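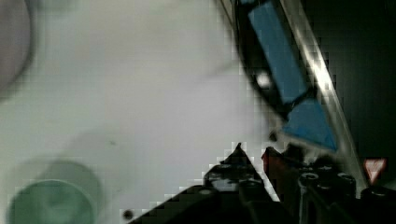

Photo: Nidia Llanos

Review: Janero 2, property tax modeling for small governments
By Cristian Huaranga
8 December 2020

Property tax software for local governments falls into two groups. Billing systems hold the parcel roll, apply the rates and print the bills. Modeling tools take a copy of the roll and answer questions about rates that have not been adopted yet. Most large counties own both. Most small ones own a billing system and a spreadsheet that one person in the finance office understands.

Janero, from Arboleda, is a modeling tool priced for the second group. Version 2 came out in October and replaces a first release that I tried and did not recommend, mainly for its handling of exemptions. This review covers the desktop edition. A hosted edition exists, but Arboleda would not give me access without a signed contract.

Test data

I used two rolls. The first is a small roll of 815 parcels from the village of Vanden, supplied by Zoila Puma in the clerk's office with owner names removed. It is mostly owner-occupied houses, with a short commercial strip and one large industrial parcel that accounts for an outsized share of taxable value. The second is a county roll with 21 overlapping taxing districts, including school, fire, library and drainage districts whose boundaries do not line up with one another. I had modeled both before, in a spreadsheet and in Iltis, so I had known totals to check against.

Import

Janero reads delimited text and fixed-width files. It does not connect directly to any billing system, and the manual says no connection is planned. Every update to the roll is therefore an export and an import.

The import screen maps columns in the source file to fields in Janero's own layout. Required fields are parcel number, class, assessed value and district code. Everything else is optional, including exemption codes. I think that is a mistake. If the exemption column is left unmapped, the program loads the roll without complaint and treats every parcel as fully taxable. The resulting base is too high, and every rate computed from it is too low. A warning would be enough.

Mappings can be saved and reused. The saved mapping refers to columns by position, so inserting a column in the export shifts everything after it. The first release had the same behavior. I reported it then.

Parcels that sit in more than one district need one row per district, or a single row with the codes separated by semicolons. The semicolon form is easier to produce but fails if a code contains a space. The county roll had several such codes in its drainage districts, and I had to edit the export by hand before it would load.

Rates and levies

There are two ways to set up a model. In rate mode the user enters a rate for each district and Janero returns revenue. In levy mode the user enters the dollars each district intends to raise and Janero returns the rate. The two can be mixed within a single model, so a school district can be fixed by levy while a fire district is fixed by rate. Iltis makes the user choose one mode for the whole file.

Totals for the Vanden roll matched my spreadsheet to the cent in both modes. Totals for the county roll did not match at first. The difference came from rounding. Janero rounds at the bill, as the county's billing system does, while my spreadsheet rounded at the district. Rounding can be set per model under Options, where it is labeled "Precision." The manual covers it in one line. Anyone reconciling against a prior year should set it before doing anything else.

Levy limits are the main addition in this version. The user can cap growth in a district's levy at a fixed percentage, at an entered inflation figure, or at the lesser of the two. New construction can be left out of the cap, provided the roll carries a field for it. A district that reaches its cap is marked in the results grid, and the amount by which it would have gone over is shown in its own column. I found this column more useful than anything in the report module, and it can be exported.

What Janero cannot do is carry unused levy authority from one year to the next. Many districts are allowed to bank the difference between what they could have levied and what they did levy. To model this the user must work out the banked amount elsewhere and type it in as an override. For a single year that is acceptable. For a multi-year projection it means an override in each year for each affected district, and changing an early year does not update the later ones.

Exemptions

Exemptions are now rules instead of flat amounts. A rule has a condition, an amount or percentage, and a list of the districts to which it applies. The last part matters a great deal, as a homestead exemption may reduce the county's base and leave the school district's untouched. The first release applied every exemption to every district.

Rules run in the order in which they are listed. A percentage rule that comes after a flat rule works on the reduced value, and one that comes before it works on the full value. This is correct behavior and the manual explains it well, with worked figures. Comfort Abubakari, who models abatements for a neighboring county and lent me a set of her rules, pointed out that the order is not printed on any report. Two models with the same rules in a different order will give different answers and identical rule listings. She keeps screenshots.

Abatements that step down over time are supported for terms of up to 10 years. Longer terms have to be split in two, with a start year entered for the second part. Tax increment districts are supported in a basic way: the base value is frozen and the increment is routed to a separate fund. Overlapping increment districts are not supported. The program will accept them and count the increment twice.

Projections

The projection screen applies growth factors to each property class and carries the model forward. Factors are entered by hand. There is no link to outside data and no attempt at forecasting, and I prefer it that way, given what a forecast built into a product at this price would be worth.

Growth is applied by class and cannot be applied to a single parcel. On the Vanden roll this is a real limitation. The question the village board wants answered is what happens to homeowners if the industrial parcel is reassessed downward. To get at that, I had to place the parcel in a class of its own, which then had to be added to every exemption rule and every report. It took most of a morning, largely because classes cannot be added in the middle of the list and the reports follow list order.

Once that was done, the results were clear and agreed with my own figures. Under levy mode the loss in industrial value moved to the remaining parcels in proportion to their taxable value. Under rate mode it appeared as a revenue shortfall. Janero can show both results side by side, with a third column for the current year. Iltis has nothing comparable without a second file.

Reports

Reports are the weakest part of the product. There is a levy summary, a rate table, a class comparison and a bill impact sheet. The first two are fine. The class comparison prints percentages with no decimal places, so a small shift between classes often shows as no shift at all.

The bill impact sheet takes a home value and shows the current and proposed bill by district. It is the page most likely to be handed out at a budget hearing, and it has problems. The home value is entered as assessed value, with no market value option. Exemptions are netted into one line. The district names are taken from the import file and cannot be edited, so residents will see whatever abbreviation the billing system uses. I exported the figures and laid out the page elsewhere.

Speed and stability

The Vanden roll recalculates at once. The county roll pauses noticeably after each change unless automatic calculation is turned off. I had one crash, while sorting the results grid with a filter applied. No data was lost, and I could not make it happen again.

Support

Arboleda answers questions by email only. I sent three under my own name and without mentioning a review. Replies were signed by Arnulfo Sotelo, came by the next business day, and were accurate. One of them confirmed the double counting in overlapping increment districts and gave no date for a fix.

License

The license is annual and covers one government, with any number of users in that government. A file created under one license opens read-only under another. Regional planning bodies that model for several members should ask about this before buying, as the published terms do not address them. When a license lapses, existing models can still be opened and printed but not recalculated.

Compared with Iltis

Iltis handles banked levy authority, connects to several billing systems and prints better reports. It also costs considerably more, forces a single mode per file, and has a cap calculation that cannot leave out new construction. For a county with a finance staff and a large number of increment districts, Iltis remains the better choice.

For a village, township or small county without overlapping increment districts, I would buy Janero 2. Budget time for the import, check the exemption mapping by comparing total taxable value with the certified roll, set the precision option first, and do not plan on using the printed reports at a public meeting.

Pros: mixed rate and levy modes; exemption rules by district; usable levy caps; side-by-side results; good manual apart from rounding.

Cons: no warning on unmapped exemptions; no banked authority; growth by class only; overlapping increment districts counted twice; weak reports.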